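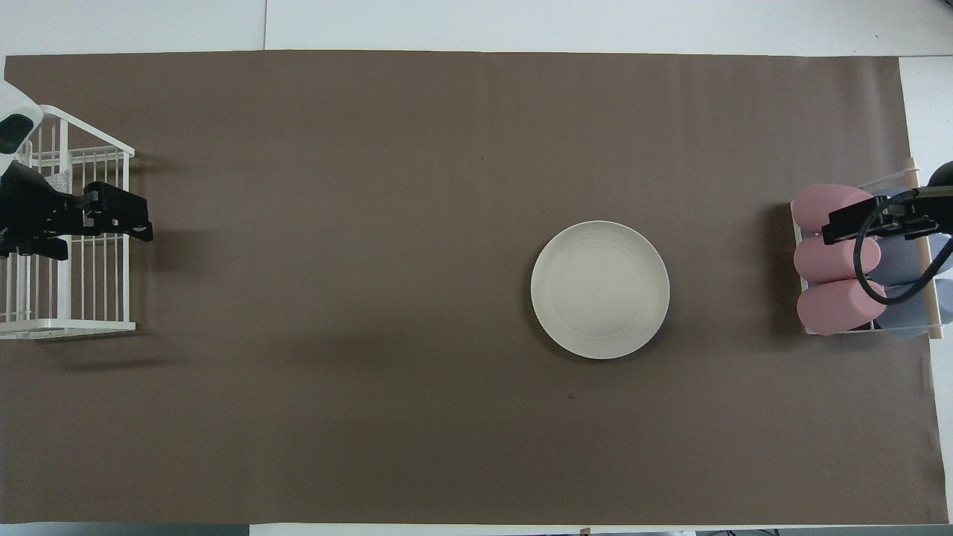
*A white plate on brown paper, with a wire rack on either side.*

Ritu Bajpai has strong feelings about dish racks. I knew this before I came over, because a mutual friend had warned me (lovingly!) that if I asked one question about drying plates I should clear my afternoon. I asked three before I'd even taken my coat off.

"People spend a fortune on the faucet," she told me, "and then they buy whatever rack is by the register and hate it for the next 10 years."

She runs Darer, a small home-organizing business, and most of her work is kitchens. Small ones, mainly. She likes a tiny kitchen the way other people like a crossword. Her own big hobbyhorse is what she calls the washing-up corner – the rack, the sponges, the cloths, and wherever a plate goes when it's clean but hasn't made it back to the cupboard yet.

I wanted to know about the paper first. It's a big sheet of plain dark brown, spread flat on a white table, and she lays one down whenever she's planning somebody's counter.

"I can't think on a white table," she said. "White plate, white rack, white table, it all melts together. Put brown under it and I can see how much space the plate is taking up. I push things around on it for an hour sometimes. My husband thinks I'm playing house, and I sort of am."

She buys it on a roll, 400 feet at a time, and has been known to draw a client's sink on it in marker, life-size. That came out of a job in August, a studio apartment for a couple named Bhardwaj who owned a beautiful set of dinner plates and had nowhere at all to put them down wet. She drew the counter, laid the plates on it, and they all stood there looking.

"They had been arguing about a dishwasher for months. What they needed was to move the toaster."

I asked why she uses two racks when one takes up enough room already. She lit up at that. Dishes get one. The soft things get the other: sponge rolls, folded cloths, all of it. Hers has a wooden dowel down one side, and there were pink rolls and light blue cloth things in it, and I'll admit it looked nice enough that I wanted one.

"A sponge at the bottom of the sink is a sad object," she said. "Give it some air. I want everything soft off the counter and standing where I can grab it. And I like pink. Is that allowed?"

She's tried the fancy brands. She had a Brustetti rack for a while and gave it to her sister ("too heavy, and it wobbled"), and she still recommends the Jandeo one to anybody with a deep windowsill. Mostly, though, she tells people to go for plain white wire and spend the difference on decent cloths.

And the plate? She keeps one plain off-white one with a raised rim just for planning. If a rack can't take that rim without a fight, out it goes.

I went home and moved my toaster. My sponge now lives in a mug until I find something better, and Ritu has already texted to say she doesn't approve of the mug.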